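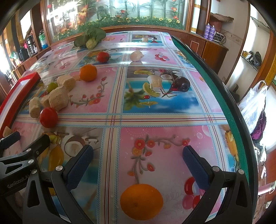 So the spring schedule for Channel Pakach finally landed in my inbox, and I've read it more times than I'd like to admit. The big news is that Ornumance is coming back, but it's moving from its nice cozy nine o'clock spot to ten, right after the cooking competition. I watch most of my TV at a long table (glossy printed tablecloth, a big orange within reach, that kind of setup) and ten o'clock is about when I start thinking about putting everything away and going to bed. A one-hour mystery with that many flashbacks is a lot to ask of me at that time of night!

The move does make some sense if you look at what's around it. Firville has been the channel's strongest drama since it premiered in January, and they clearly want it at nine where families are still up. Fine. Firville is a perfectly good show about a small town with too many lawyers, and I've come around on it since the hospital episode. But it has already been renewed, it has the better promos, and it gets repeats on the weekend. Ornumance gets none of that. Last season it lost two weeks to award shows and one more to a special about bridges, and when it came back the recap at the top ran almost as long as the cold open.

Season three is ten episodes, down from thirteen. The press release doesn't say why. It does say that the lighthouse story will be wrapped up, which I'm thrilled about, because I had given up on ever learning who was sending the postcards. There's no word on whether the sister is back as a regular or only for the first couple of hours. She isn't in the cast photo, but neither is the harbor master, and he's listed in the opening credits, so I wouldn't read too much into it.

I asked in the last newsletter whether people would follow the show to ten, and 789 of you answered, which is a record for us. Of those, 760 said yes, you'd watch it live or record it the same night. I was expecting more grumbling! The grumbling went to Le Goff instead, so let me get to that.

Le Goff is the new one. It's a half-hour comedy about a family-run ferry company, and the network is burning off the first two episodes back to back before it settles into its regular slot. I've seen the trailer and I laughed twice, both times at the grandmother. My worry is the slot. They've put it against the singing finals on the other channel, and that's where comedies go to be canceled by the fourth week — I still miss the one about the driving school. If they had held it for summer it would have had the whole month to itself.
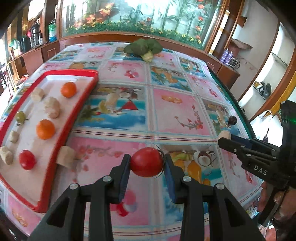
One longtime subscriber wrote in to say I'm being too gloomy, and that a half-hour against the finals is a better deal than I'm making it out to be, seeing as the results don't come until the last ten minutes anyway. You can watch Le Goff, flip over, and miss nothing but the filler. The same reader thinks the real problem is episode three, which airs on a holiday weekend when people are out of the house. I hadn't noticed that, and now I'm worried about episode three too.

A few smaller things. The late movie is gone and there's a second block of home renovation in its place. The science series is on hiatus, no return date. The Pakach streaming app will have Ornumance the morning after it airs, but only the five most recent episodes at a time, so if you're planning to catch up from the beginning you'll need the discs or a very patient friend with a full recorder.

I'll do the episode threads the same as last year, opened at the first commercial break, and please mark your spoilers if you're in an earlier time zone. West Coast people were very good sports about it last season and I'd like to keep them around. Premiere dates for the two reality shows aren't confirmed yet, so I've left them off the grid until they are.

Print this item
E-mail this item to a friend

You are receiving this newsletter because you signed up on our site. Unsubscribe at any time.

Contact | Copyright 2025 | Back to top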